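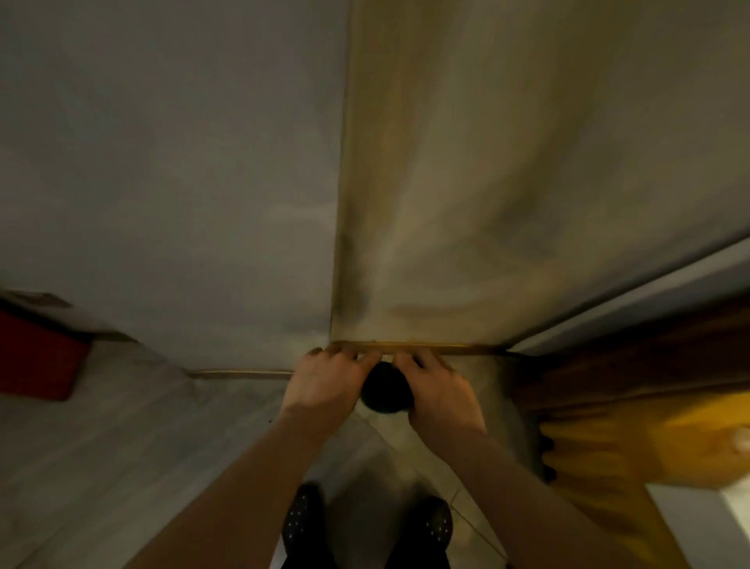
# Fiduvar:墙根与柱脚擦拭的示范学习

更新于 2024年11月19日

本页是 Fiduvar 项目的图页,收录柱脚擦拭任务的现场画面和相关的方法说明。项目由 Flistalville 的操作学习小组进行,目标是让双臂平台 Bellamy 学会清理踢脚板下沿、墙角和柱脚的接缝。训练数据主要来自人的第一视角示范,操作者用自己的双手干活,镜头装在头部,机器人不参与采集。

地面清洁机器人对大块平整地砖已经处理得不错,麻烦集中在边上。踢脚板和地砖之间常有一条不平的缝,缝里有填缝料的颗粒和碎屑,滚刷够不到,吸口也贴不紧。人遇到这种地方会蹲下来,把抹布团一团,用指尖顶着布往缝里送。Fiduvar 想学的就是这一段动作。

## 任务范围

目前的任务分成 6 类位置:直墙墙根、内角、外角、柱脚正面、柱脚侧面、门框旁的短墙。分类只看接触面的几何关系,不看墙面颜色和地砖花纹。门框旁的短墙单独列出,原因在于手腕在那里容易碰到门框,人和机器人都要换姿势。

每段示范从手接近墙根开始,到双手离开地面结束。走过去、蹲下、起身、换水这些部分在切分时去掉。中途换手或者重新折布的段落保留,并在标注里注明,因为这类调整在实际清洁中很常见,全部剪掉以后策略会学得过于顺滑,一遇到布滑走就不知道怎么接着做。

示范在 6 处房间采集,现在可用的一共 121 段。房间有住过人的,也有刚装修完的,踢脚板材质和缝隙宽窄各不相同。我们没有为了采集专门打扫房间,也没有往地上撒模拟污渍。

## 采集方式

操作者不戴手套,不拿额外的传感器。手的位置由第一视角画面估计,遮挡严重的时候用前后几帧补。早先试过在指尖贴标记点,跟踪确实稳一些,但操作者会下意识地不让标记点碰水,擦拭力度和平时不一样,后来就取消了。

给操作者的要求写得很短:

- 按平时的习惯擦,不用放慢。
- 低头时尽量让双手留在视野里。
- 布可以随便折,不用摊平。
- 觉得擦完了就把手抬起来。

第二条最难做到。人擦墙根时头会偏向一侧,远端那只手经常出画。我们不要求重来,这种段落在 Jeson 里标成单手可见,训练时另一只手的轨迹不计入损失。

现场灯光不做调整。金属踢脚板反光比较强,视角一变,亮带就跟着移动,一开始对边缘检测影响很大。现在的做法是先估计地面和墙面两个平面,再从两者的交线往上下各找一小段,踢脚板的上沿只作参考,不再作为定位依据。

## 现场画面

柱脚是整个数据里最麻烦的位置。正面、两侧和后面凹进去的墙连在一起,外角和内角隔得很近,布从正面拐到侧面时要转一次手腕。下面的画面属于柱脚正面这一类,标注时接触区取在踢脚板与地砖交接的那条线上。 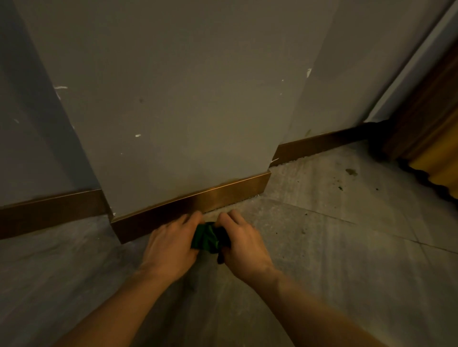
柱脚正面:双手把揉成一团的深绿色抹布按在铜色踢脚板下方,缝隙里能看到灰白色的碎粒。

类似画面在标注时有几个固定的处理办法。墙上的白色小点不算污渍,它们多半是腻子或者填补留下的,跟地面任务没有关系,标注员直接跳过。踢脚板下面的颗粒分成两种情况:和地砖连在一起的当作表面粗糙度,散在外面的当作待清理物。从单张图上很难分清,所以这一项必须看整段,以布经过之后颗粒有没有移动为准,看不出来就标“不确定”。

地面上颜色深浅不一的区域也不直接标成脏或干净。大理石纹的灰色地砖本身就有明暗变化,手臂的影子又落在同一片地方。我们试过让模型从单张图预测清洁程度,在这种地砖上结果很差,在纯色地砖上还可以。目前的版本不再输出清洁程度,只输出下一步接触位置和按压方向。

## 布团怎么表示

抹布是柔性物体,折起来以后形状每一刻都在变。项目开始时用网格去拟合布的表面,计算量大,手指一挡就散。现在换成比较粗的表示,只记三样东西:布与地面接触的前沿,左右手的支撑点,布团露在手外面的轮廓。

前沿用一条短折线表示,贴着墙地交线。支撑点取手指压住布的区域中心,每只手一个。轮廓只用来判断布是不是快从手里滑出去了。对擦缝这个任务来说,布背面怎么折对结果影响很小,丢掉这些信息以后训练反而稳定了。

这种表示有一个前提,就是布团要足够厚。布只剩薄薄一层时,指尖和地面的距离很小,估计误差比布的厚度还大,按压方向会跳。遇到这种情况,策略会先退回来,让双手往中间收一下,把布重新聚起来。这个动作来自示范,操作者自己也常这么做。

## 从人手到 Bellamy

Bellamy 的末端没有五根手指,不能照搬手形。转换时把每只手压成一个接触方向和一个握持点,再由两条手臂去跟。双手往中间夹布的动作保留,单根手指往缝里抠的动作目前做不了,用末端边缘斜着压进去代替。

力的部分没有从示范里学。第一视角画面给不出可靠的按压力,我们也不打算从布的变形去猜。平台上用固定的柔顺控制,碰到踢脚板就停止侧向推进,只沿墙走。踢脚板表面怕划,末端外面包了一层软垫,每次换布时顺便检查。

人的手臂从身体两侧伸出来,在前方会合,形成一个夹角,中间的视野是空的。Bellamy 的相机位置比人的头略高,前臂也粗,墙根容易被自己的手臂挡住。我们把相机向前移了一段,又把肘部的初始角度打开,遮挡少了很多,代价是在窄门旁边转身不方便。

## 目前的结果

直墙墙根已经能连续走完一面墙,中间不需要人扶。内角能到位,但拐角最里面的一小块仍会留下碎屑。外角的问题是过角时布容易松,目前的做法是在角前停一下,先把一只手送到侧面,再把另一只手带过来。

柱脚正面和直墙的表现接近。柱脚侧面差一些,尤其是侧面很短、紧接着就是内角的柱子,两只手同时放不下,策略有时会在外角和内角之间来回犹豫。最近一轮柱脚测试里有 2 次中途停机,都是末端顶在踢脚板转角上,触发了力保护。停机后人工退回,重新开始能做完。

门框旁的短墙还没有在平台上测试,只做了离线回放。预测的接触位置落在墙地交线上,方向也合理,手腕会不会碰门框要上机以后才知道。

拿掉人的示范、只用遥操作数据训练的对照组也做了。它在直墙上差别不大,到了拐角就明显吃力,布一松就会原地重复擦。遥操作时操作者感觉不到布在手里滑,很少去重新折布,数据里缺的正是这一段。

## 标注说明

标注全部在 Jeson 里完成。每段先标起止,再标位置类别,然后逐段确认接触前沿。前沿由程序先给一个初值,标注员拖动端点修正。修正时请注意:

- 前沿贴墙地交线,不贴踢脚板上沿。
- 布角垂下来的部分不算前沿。
- 影子边缘和布边缘重合时,往前翻几帧再定。
- 看不清的就留空,不要猜。
- 远处墙角的黑色块状物不标类别,只标“障碍”。

最后一条是后来加的。墙角里塞着的东西可能是橡胶、泡沫,也可能只是积下来的脏物,不同标注员给出的类别对不上。对策略来说只要知道那里不能硬推就够了。

两名标注员对位置类别的意见基本一致,分歧主要在外角和柱脚侧面之间。规则改为以主要接触面为准,布跨在角上时取时间较长的一侧。

## 已知问题

反光的金属踢脚板仍会让平面估计偶尔偏高,表现为末端悬在缝上方,布没有压实。镜面抛光的比拉丝的更容易出这个问题。临时办法是开始前让平台在地面上轻触一次,用触点修正高度。

湿布和干布没有分开建模。画面上很难判断布的干湿,采集记录里这一栏也填得不全,训练时忽略了它。摩擦差别在平台上能感觉到,干布走得涩,拐角停顿更多。

布的颜色对检测有影响。深色布放在深灰地砖上,轮廓会往外扩,手的影子也容易被并进去。我们给分割网络加了一些调暗的样本,情况好转,还没有完全解决。

## 后续

12月会先补柱脚侧面和门框短墙的示范,再安排 Bellamy 上机测试门框短墙。相机支架要换一个更窄的,方便贴着门边走。新的画面会加在“现场画面”一节,标注规则有改动时同步改上面的列表。

页面中的图片可用于教学和非商业研究,转用时请注明 Fiduvar 项目,Flistalville。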